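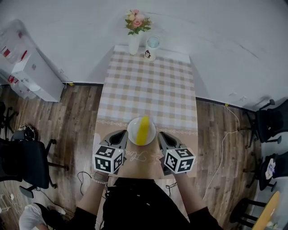
A table with flowers, a cup and a plate.

Section 5: Getting Ready for Your Capsule Study with the Gromstead Belt Recorder

Welcome back, and thank you for reading this far! This section covers the day before your study and the morning of it. Most people find the preparation much easier than they feared, so please take it slowly, read each step through once before you do it, and keep the booklet somewhere handy (the kitchen is a good spot, as that is where most of the questions come up).

If your doctor or nurse has given you instructions that differ from ours, follow theirs. They know your history and we don't.

The day before

1. Eat a light lunch, and after that take clear liquids only. Water, strained broth, apple juice and plain tea are all fine. Leave out milk, and anything colored red or purple.

2. Charge the recorder. Set it in the Tidau cradle with the screen facing you and leave it there overnight. The small light on the cradle blinks while charging and stays on when the battery is full. If the screen reads 86 or higher in the morning, you have enough charge for the whole study, so there's no need to worry if it never quite reaches the top.

3. Stop eating and drinking at the time written on your appointment card. You may take a small sip of water with any evening medicine your clinic has told you to keep taking.

CAUTION: Do not stop or change a prescribed medicine on your own. If you take iron tablets, blood thinners or anything for diabetes, call the clinic well ahead of time and ask what to do with each one.

The morning of the study

4. Wear a loose two-piece outfit. The belt goes over a thin cotton shirt, and dresses and overalls make it awkward to reach.

5. Fasten the belt so that the Yip connector sits over your left hip. It should be snug, with room for 2 fingers between the belt and your shirt. Push the connector in until it clicks.

6. Bring the recorder, the belt and your appointment card with you. Your nurse will pair the capsule and check the signal before you swallow anything.

NOTE: The belt fits most adults as supplied. If it won't close comfortably, ask for the extension strap, part 200, which your clinic can lend you at no charge.

CAUTION: Tell the nurse before you swallow the capsule if you have a pacemaker, have ever had a blockage or surgery of the bowel, have trouble swallowing, or could be pregnant. Do not have an MRI scan until your clinic confirms that the capsule has passed.

If something doesn't look right

The screen stays dark: press and hold the side button until you hear a tone. If there is no tone, put the recorder back in the cradle and check the wall outlet.

The screen says NO BELT: unplug the connector, look for lint, and push it in again.

For anything else, call the Julldale patient line and ask for Yu-ting Chang or whoever is on the desk that morning. Have the serial number from the back of the recorder ready when you call.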